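Toy swap shelf opens at Rudholm hall

I finally got over to the Rudholm hall to see the new toy swap, and I stayed way longer than I meant to! It opened in June in the side room next to the kitchen, and you can borrow 2 toys at a time for as long as your kid stays interested (in our house, that's until dinner).

Assunta Fabbri got the whole thing going after her daughter's preschool on Brateo Street closed and left her with a garage full of play food, puzzles and balls. She put up a note asking if anybody wanted to add to the pile, and by the end of the month she had 200 toys and a very patient husband.

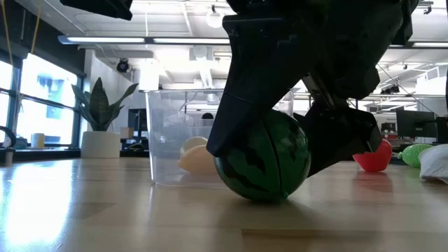 Play food is what goes out the fastest, according to Assunta, and she's already asking for more of it. My son is four and went straight past the puzzles. He wanted the ball that's printed like a watermelon, dark green with the jagged black stripes, and he carried it around the room telling everyone it was lunch. I kind of wanted it too. We took that one home along with a wooden train, and there were tears over a drum we had to leave behind.

The swap is open mornings until 11, and you sign toys out in the notebook by the door. Hüsnü Duman is fixing up a second shelf for board games and could use a hand with the sanding, so bring old clothes if you're up for it. Puzzles with missing pieces go in the box under the window.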